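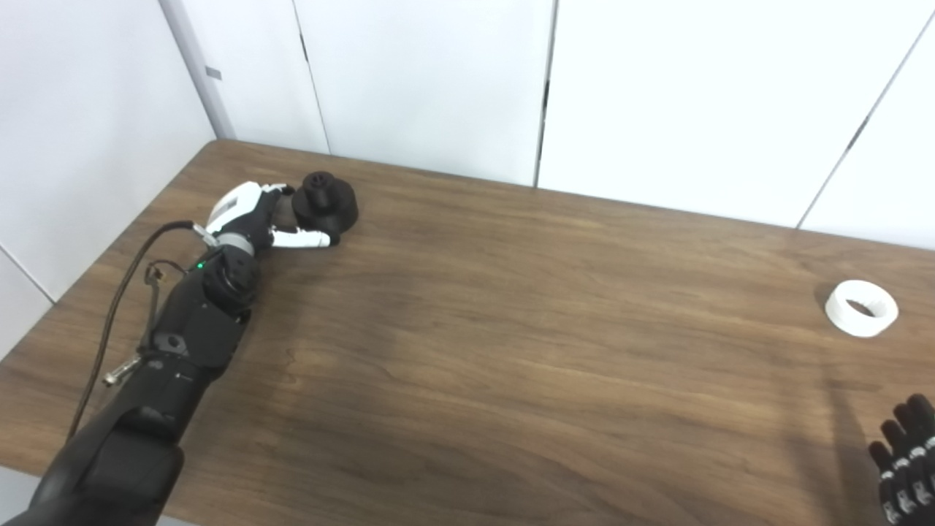

Réjean says it can't be the cable, he changed that cable in June and it's the good kind. I say it's the cable! We've agreed to let the log settle it, so I'm writing all this down tonight while it's fresh.

Nov 15, 2022

Bench: walnut-look table, left arm doing the work, right arm parked and enabled.
Task: cap and ring. Left hand picks up the black cap, carries it to the middle, sets it down, lets go. Right hand does the same with the white ring. Repeat.
Controller build: Prasta, same one as last week, no changes.

What happened: the left hand would not let go of the cap. Cycle 197. It had run beautifully up to then, honestly the smoothest run we've had on this bench, and then it closed on the cap, got the release command and just sat there holding on. Thumb under, fingers round the side, perfectly happy. Wrist LED stayed green the whole time. No fault on the screen, no beep, nothing in the status line. If I'd been across the room getting coffee I'd have thought it was between moves.

The part I don't like is what came next. The sequencer waited its 600 ms, decided the release must be done (it doesn't check, it only waits) and told the arm to lift away. So the arm went up with the cap still in the hand and started on the next move, which is the one that swings past where people stand to reset the ring. Slow speed, and I was on the stop button, so all that got hurt was my opinion of our sequencer. But a hand that thinks it's open when it's closed is a safety matter and I'm logging it as one.

Stopped it, wrote down the time, power cycled the hand only. Hand opened on the first try after that. Started again from cycle 1.

Second run: same thing at cycle 40. Now we're getting somewhere! A fault that comes back is a fault you can catch.

Things I tried, in order:

Release command sent by hand from the laptop while it was stuck. No movement. The command shows as sent on our side. It does not show as received in the hand's own log. That's the best clue of the day and I should have looked there first.

Wiggled the cable at the table edge. Nothing.

Wiggled the cable by the wrist, where it comes out near the silver band and loops out. Hand opened. Just like that, dropped the cap on the wood. I may have cheered.

Tried it again to be sure. Got it stuck on purpose (wrist rolled most of the way toward the thumb side, hold, release) and then pushed the loop in with a plastic ruler, stop pressed, drives off, hand power on. It opened three times out of four. The fourth time it opened a bit after I'd taken the ruler away, so I'm not counting it for either side.

Réjean's argument, which is a fair one: if the cable were broken we'd lose the LED too. But the LED runs off the supply pair and the commands go over the data pair, so you can lose one and keep the other. I drew it on the back of the Tremblay parts list and he looked at it for a long time and said "maybe the plug." OK, maybe the plug! I'd be glad if it's the plug. The plug is a ten minute job.

Looked at the thin brown and orange wires at the wrist while I was in there. They hang looser than I'd like and I want them tied down before the next run whatever the cause is. Have not touched them yet, want to measure first.

Why it matters that there was no fault on the screen: the hand holds its last command if it hears nothing. That's a good choice when you're carrying something heavy over someone's foot. It's a bad choice when the other half of the system takes silence for yes. Each piece is doing what its manual says. We glued them together with a timer, and that was me, back when we only had the one arm going and I wanted to see it move before lunch.

Changes made today:

Sequencer now asks the hand for finger position after every release and won't lift until it gets an answer that says open. No answer, full stop on both arms. Took an hour to write and I love it. Tested by pulling the hand's data plug in the middle of a grip: both arms froze, message on the screen in plain words. Did that five times, froze all five.

Speed cap on the swing past the reset spot, 40 percent of what it was. It stays in till the cable is sorted.

Tape on the floor where you're allowed to stand for the ring reset. Please stay behind it even if the arms look asleep. Green on the wrist means it has power and that's all it means.

Not done:

Resistance check on the data pair with the wrist rolled both ways. Needs two people, one to roll and one to read the meter. Réjean is up for it in the morning.

Spare cable. There should be one in the Butness drawer but what's in there has the wrong end on it. Asked Clumum for two, straight plug and angled plug. I think the angled one will take the strain off that loop, which gets pulled every time the wrist goes over.

Check whether the right hand has the same setup. It ought to, we built them the same week. It hasn't dropped a release yet that I can find, but then until this afternoon we weren't asking it, so I'll go back through the old hand logs and look for sent and not received.

Arms are locked out, key is on the hook. Please don't run the bench until the meter check is done. If you have to move the left arm, leave the loop the way it's lying.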